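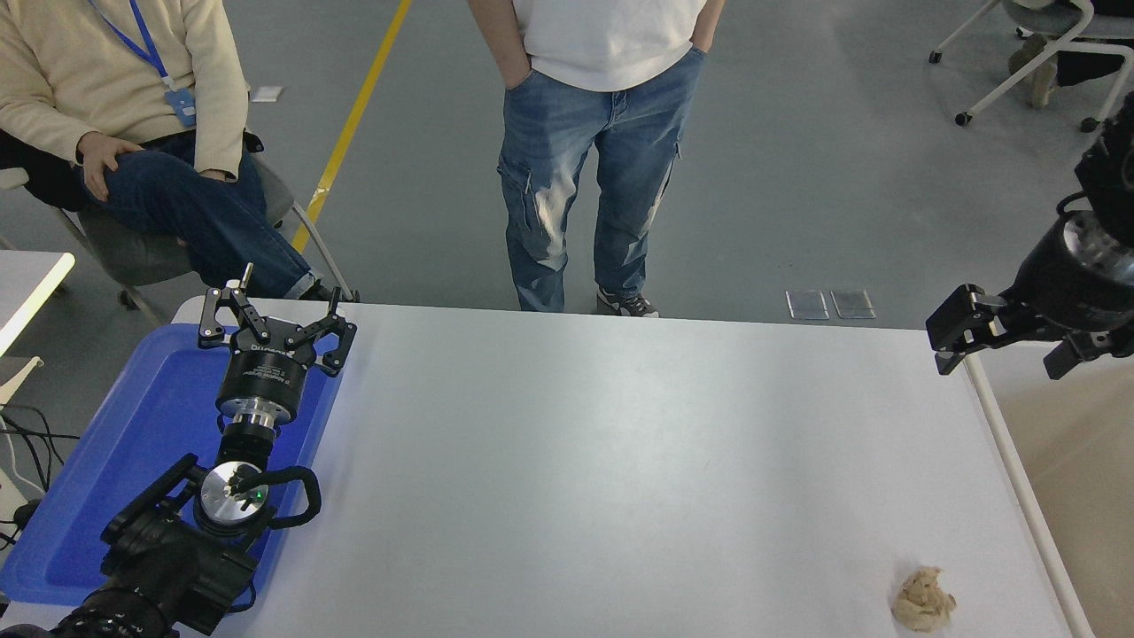 4주차 강의 노트: 자동화가 들어온 작업장, 사람의 일은 어떻게 바뀌는가

지난주에는 설비의 값과 회수 기간을 계산해 보았지요. 계산이 길어져서 다들 조금 지친 얼굴이었는데, 오늘은 숫자를 잠시 내려놓고 그 설비 옆에서 하루를 보내는 사람들 이야기를 해 보려고 합니다. 과제 2와도 이어지는 내용이니 여백에 메모를 많이 남겨 두세요.

1. 일이 없어지는가, 옮겨 가는가

수업 시간에 가장 자주 받는 질문입니다. 제 대답은 늘 좀 길어집니다. 한 사람의 '직무' 안에는 여러 개의 '작업'이 들어 있고, 로봇팔이 가져가는 것은 대개 그중 몇 개의 작업입니다. 집어서 옮기고 내려놓는 일이 먼저 넘어가고, 살피고 판단하고 고쳐 놓는 일은 사람에게 남습니다. 그런데 남은 일이 예전보다 꼭 편한 것은 아니에요. 손은 덜 바쁜데 눈과 머리는 계속 깨어 있어야 하니까요.

2. 사례: 누렉의 소포장 라인

누렉은 직원 32명이 일하는 식품 소포장 업체입니다. 하루에 3,000개 가까이 되는 물건을 사람 손으로 트레이에 옮겨 담다가, 지난 1월에 양팔 로봇 작업대를 들였습니다. 도입을 맡은 곳은 일라노였고, 작업 기록은 '솔라나'라는 프로그램으로 남깁니다.

처음 한 달은 솔직히 어수선했다고 합니다. 모양이 일정하지 않은 물건에서 자꾸 멈췄고, 그럴 때마다 옆에 있던 직원이 손을 뻗어 바로잡으려 했어요. 오래 일한 분일수록 더 그랬다는 대목이 저는 참 인상 깊었습니다. 수십 년 몸에 밴 친절한 습관이 새 환경에서는 위험한 동작이 되는 것이지요. 그래서 회사는 30분짜리 짧은 교육을 여러 번 나누어 열고, 정지 버튼을 먼저 누르는 동작부터 함께 연습했습니다.

3. 기다리는 시간도 노동이다

자동화된 작업대 곁에는 앉아서 혹은 서서 지켜보는 시간이 생깁니다. 겉으로는 한가해 보이니 관리자가 다른 일을 얹어 주고 싶어지기 쉽습니다. 누렉에서도 지켜보는 직원에게 라벨 정리를 함께 맡겼다가, 오류를 늦게 발견하는 일이 잦아져 다시 분리했습니다. 감시 업무는 지루함과 긴장이 한꺼번에 오는 일이라 교대 주기와 의자 높이, 말을 나눌 동료가 있는지까지 살펴야 합니다. 사소하게 들리지만 직원 면담에서는 이런 이야기가 제일 길게 나왔어요.

4. 누가 로봇을 가르치는가

물건을 어디쯤에서 잡아야 찌그러지지 않는지는 설명서에 잘 적혀 있지 않습니다. 그 감각은 현장 직원의 손에 있습니다. 누렉은 작업 시범을 200회 기록하면서 그 시간을 근무로 인정하되 별도의 수당은 두지 않았습니다. 이 결정이 공정했는지 여러분의 의견을 듣고 싶습니다. 숙련을 내어준 사람에게 무엇이 돌아가야 할까요? 수당일 수도, 새 직함일 수도, 도입 과정에서의 발언권일 수도 있겠지요.

5. 용어 정리

작업 재배분: 한 직무에 속한 작업을 사람과 기계 사이에 다시 나누는 일
감시 노동: 설비의 상태를 지켜보다가 필요할 때 개입하는 노동
암묵지: 말이나 글로 옮기기 어려운, 몸으로 익힌 지식

다음 시간까지

자신이 해 본 일(아르바이트도 좋습니다) 하나를 골라 작업 단위로 잘게 나누고, 기계에 넘겨도 좋은 것과 넘기고 싶지 않은 것을 표시해 오세요. 이유는 한두 줄이면 충분합니다. 읽을거리는 물류 회사 웨레의 전환 배치 사례이고, 앞의 두 절만 읽어 오시면 됩니다.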